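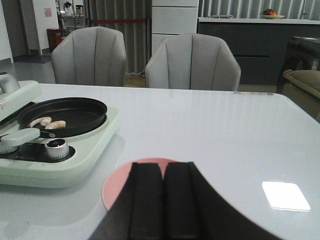 Small kitchens, big breakfasts - page 2

Dodora wrote:
Morning all. We're moving to a flat in Flenholm in July and the kitchen is, bless it, the size of a wardrobe. Do I really need a proper hob, or could I get by with a breakfast station and a lot of goodwill?

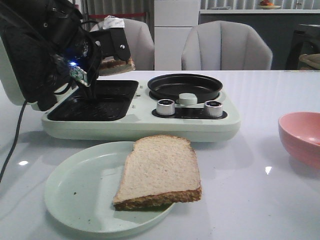

Oka: Get the hob, love. I lasted 28 days without one and cried over a pan of potatoes.

Przemysław Pawlak wrote:
I have to disagree, kindly - we managed 2 years and ate very well, soups and all. Spend the money on a decent table and have people round.

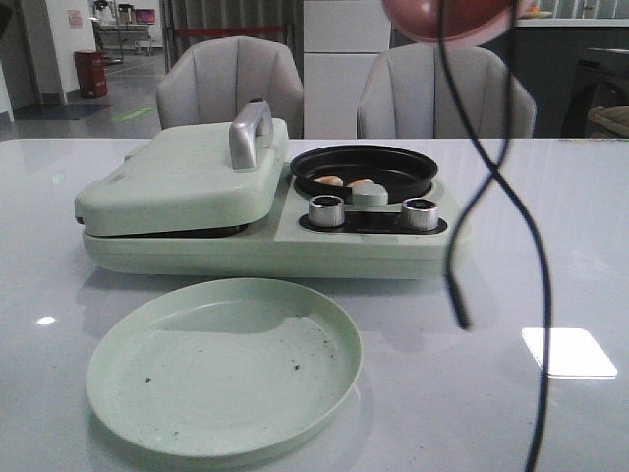
Mint green, pan on the right

Oka: Soups for how many, though? My lot eat like horses, Przemysław.

Dodora wrote:
Oh dear, now I'm torn! It's only the two of us, plus my mum at Christmas.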